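Thread on getting our rescue beagle cross through her first few months here. Several people asked what it cost and what worked, so I'm putting it in one place.

**1/** We adopted Bogale in April from a small rescue out past Stanstead. She was four, had lived outside for most of that and had never been on a leash. The rescue was upfront about all of it. The adoption fee was 947 dollars, which covered spaying, shots, microchip and one follow-up visit.

**2/** First week: she wouldn't come past the kitchen doorway. We moved her bed to the doorway and left it there. No coaxing. On the fifth night she dragged it into the living room herself.

**3/** House training took 16 days. Out at 6 a.m., after every meal, after every nap, last thing at night. Same door, same patch of grass. We had two bad days in the middle when it rained and she refused to step off the porch.

**4/** Food. She came to us on a bargain kibble and we changed over to Mendetti's salmon one. Take longer than the bag tells you. We did it over two weeks, a spoonful more each day, and still had one rough night.
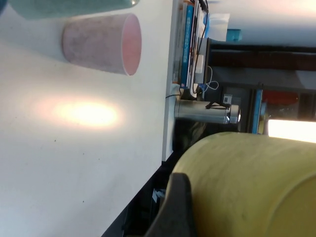
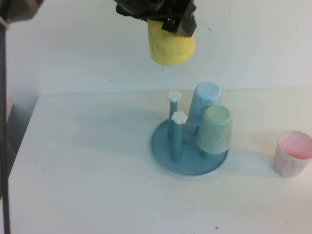
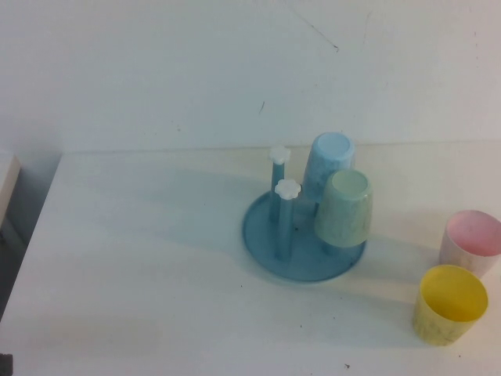
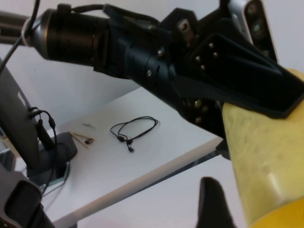
White tabletop in the first three, black arm in the last.

**5/** Leash. We started with a plain flat harness indoors, no leash attached, ten minutes before supper. Then the leash clipped on and dragging. Then one of us holding it. She was walking to the corner and back by the end of the third week.

**6/** The harness is a Wallier, medium. It runs large in the chest. If your dog is between sizes, go down one. Ours had to be exchanged, and the store charged us for the return shipping.

**7/** Being alone is still the hard part. We began with 30 seconds on the other side of the door and wrote every try in a notebook. She got to 100 minutes last month, then we had houseguests and she slid back to 20. We're working up again.

**8/** Total so far, not counting the adoption fee, is roughly 2,410 dollars. The biggest piece was dental work. She had three cracked teeth that had to come out, and her breath and her mood both improved within days.

**9/** Things we bought and didn't need: a second crate, a calming spray, a raised feeder. The crate went to a neighbour. The feeder is holding up a fern.

**10/** Two people asked about other dogs. She's fine with them on walks and stiff with them in the yard, so we keep visits outside on neutral ground for now. The trainer wants us to try a shared walk first and then come in through the back gate together.

**11/** If you're thinking about an adult dog that's lived outside, ask the rescue how it behaves in a car. We didn't. It was a long drive home and we went through every towel we had.

**12/** Will add to this once we've done the vet recheck on her gums.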